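Elent Bench Kit – Set-Up and Assembly Guide

Section 4. Laying Out the Parts and Preparing the Computer Tower

4.1 Scope

This section covers the parts board, the tower, and the order in which components are installed. It applies to all Elent kits used with a Prorkar slotted bench top. Installation of the operating software is described in Section 7 and should not be started until the checks in 4.5 are complete.

4.2 Positioning the parts board

1. Clear the bench top and wipe the grooves with a dry cloth.
2. Place the gray parts board on the bench top, next to the rear panel of the tower.
3. Fasten the board before loading it. Do not overtighten the fasteners – the plastic will deform.
4. Load each component into its own holder. The hard drive goes into the retaining blocks with its blue rails attached. The processor goes into the square frame, and memory modules go into the long slots.

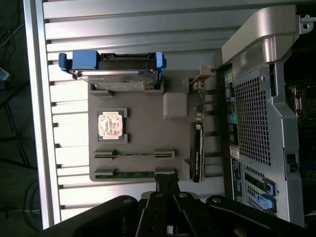
Figure 4-1. Parts board beside the tower, with hard drive, processor and memory module in their holders.

Note: One of the memory slots on the board may remain empty. Kits with order code 600 are supplied with a single module.

4.3 Preparing the tower

1. Disconnect the power cord and wait until any lights on the case have gone out.
2. Lay the tower on its side with the open side facing up. Lift it by the handles only.
3. Put on the wrist strap and attach its clip to bare metal.
4. Move loose cables away from the motherboard.
5. Release the latch arm of the processor socket and open the load plate fully.

Caution: Do not touch the contacts inside the socket. Bent contacts are not covered by the Unnithan service agreement.

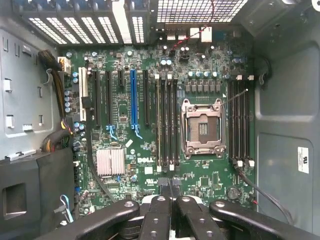 Before going further, confirm that every memory slot is free of dust and that the white latches at both ends move without force. The expansion slots should be checked in the same way. Slots that will not be used in the exercise may be left open, but labels and stickers on the motherboard must stay in place, as the service desk may ask for them.

4.4 Order of installation

1. Processor. Lower it straight down into the socket. Do not slide it.
2. Load plate and latch arm. Close the plate first, then the arm.
3. Memory. Press on both ends of the module until the latches close.
4. Expansion card. Open the retention clip, seat the card, and close the clip.
5. Hard drive. Slide it into the drive cage by its rails and connect the cables last.

Record each step on Form 1871. Return unused parts to the board, not to the bench top.
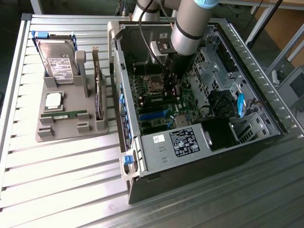

A comment from Bilter, received during review of this section, asked that the memory be installed before the processor. With the load plate open, the comment said, learners tend to rest a hand on the socket, and it would be safer to leave that part closed until the modules are in. The present order has been kept for this edition. Sites may reverse steps 1 and 3 if step 5 of 4.3 is postponed to match.

4.5 Checks before closing the case

1. Confirm that no tools or fasteners remain inside.
2. Confirm that cables are clear of the fan.
3. Sign Form 1871 and keep it with the kit.

Replacement holders are listed in Section 11.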